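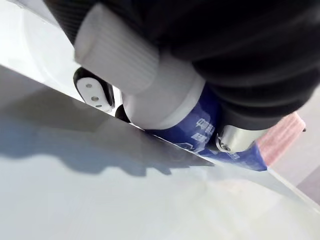 Rohani Oei wants me to know that a tube of toothpaste is the hardest thing in a bathroom to put away. I tell her I have put mine on the edge of the basin for most of my adult life and it has stayed there. "Has it?" she says. "Or has it been in the basin?"

Oei runs Dralthorpe, a tidying service that charges 71 pounds for a first visit and will spend a fair part of it on your bathroom shelf. She has seen, she says, nearly 2,000 of them. I asked how she arrived at that number and she said she kept a diary. I didn't get to see the diary.

Her case against the tube is that it has two ends and neither is much use. The cap is wide enough to stand on when the tube is full, and then in the last fortnight the body goes limp and over it goes. The other end is a flat crimped seal. "You can't stand it on that, you can't hang it on that. People roll it up from there, and then it springs open."

Does rolling save anything? She thinks so. Sugeng Setiawan, who worked with her until November and now fits bathrooms on his own account, thinks it doesn't. "I squeezed mine flat with a comb for a year," he told me. "I bought the same amount of toothpaste." He has no diary either.

What Oei recommends is a mug. Cap down, one tube to a mug, and nothing else in with it, especially brushes. I said this sounded like something people had been doing without paying for it. She agreed, quite cheerfully, and said most of her clients owned the mug already - it was in the kitchen.

I pressed her on the printed side. She tells clients to face it outwards, so that the tube can be told from the hand cream at six in the morning. I have never mixed up the two. "Then you don't share a bathroom," she said. I do, as it happens, with two teenagers, and we have one tube between us with the cap usually off.

She had a view on caps as well. I had a train to catch.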